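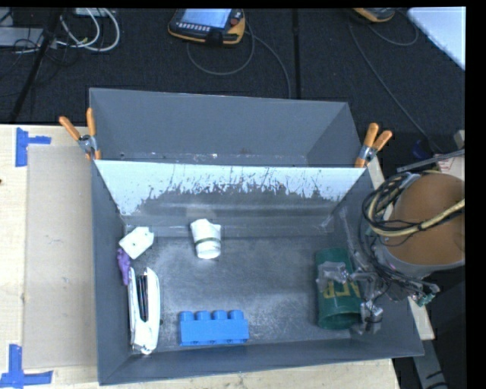 Release safety check, Gellimley 4 — with comments

Filled in by Geeta Tyagi, Thursday. Second look by Tsehay Gebreyes. Please keep adding comments under the items, they made last month's round so much better!

1. Story branches merged and closed
OK. All 17 stories are in. Two were still marked "doing" on the board although the code was merged, so I moved them over.
Comment (Tsehay): Lovely to see the board this tidy. Story 2784 has no acceptance note yet. Rochelle, can you add one?
Comment (Rochelle Ruiz-Ortega): Added, and I linked the customer's ticket too.

2. Automated tests green on the release branch
OK. Full run passed twice in a row.
Comment (Geeta): The new Skendex runner finishes in 8 minutes!! I went for tea and missed it.

3. Database backup taken and restored to the spare server
OK. Restored, logged in, opened three old projects and a big one with attachments.
Comment (Hanna): Which big one?
Comment (Geeta): Howells. It has the longest history and the strangest file names, so I always pick it.

4. Rollback steps read aloud by someone who didn't write them
OK, after a fix. Hazel Dunleavy read them and stopped at step 6, where the script still had its old name. Corrected and read again from the top.
Comment (Hazel): Really enjoyed doing this one. Could step 9 say which window to type in? I had two open.
Comment (Geeta): Done — it says "admin window" now.

5. Permissions spot check
NOT OK at first pass. A guest account could see the estimate totals on a private project. It couldn't change them, but it shouldn't see them either.
Comment (Hanna Walczak): Found it, one missing check on the summary page. Fix is in, with a test.
Comment (Tsehay): Rechecked as guest, member and lead. All good now. Great catch, Geeta!

6. Passwords and keys
OK. Nothing in the repository. The April key for Drorkby has been replaced and the old one switched off.

7. Alerts reach a real person
OK. Sent a test alert at 2:15 p.m. and Rochelle's phone rang in the middle of planning.

8. Release notes
Open. Draft is up, still needs the line on the guest fix.
Comment (Rochelle): I'll write it before lunch tomorrow.

Result: cleared to release once item 8 is closed. Tsehay holds the button.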